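Patch panel
By Brittany Després, September

A patch panel is a flat board, usually fixed in a rack or on a wall, where the cables of a building come together and can be joined to one another with short leads. It carries no power of its own in most cases, and a good one may sit quite happily in its cupboard for years with very little fuss.

Origins

The idea is an old one, borrowed from the telephone exchange, where operators plugged cords into rows of sockets all day long. Offices took it up once they had more desks than anyone cared to wire twice — and the name stuck, from the habit of "patching" one line through to another.
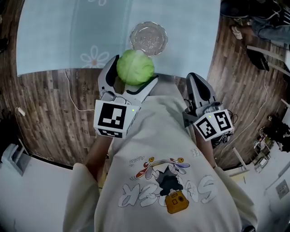
Round green cabbage held in the left gripper, over a light blue tablecloth.

Common sizes

Panels with 48 ports are a great favourite, though smaller ones are easier to live with in a home or a village school. The Pedden panel, a plain and well-liked design, numbers its ports from the left and leaves a strip for handwritten labels. Morin panels slope the ports to either side, so the leads fall away neatly and don't hang over the row beneath.

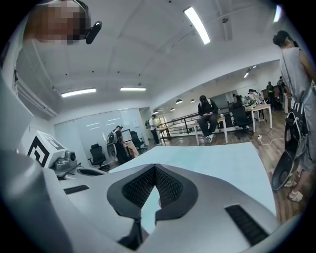 Labelling and care

Each port should carry the same number as the wall socket it serves, and it is well worth keeping a paper list inside the cabinet door too. Leads of several colours are a help — blue for desks, say, and yellow for telephones — provided everybody sticks to the plan. Dust caps keep unused ports clean.

See also: Cable tray; Wall socket; Hornitz connector

Contact us | Copyright | Back to top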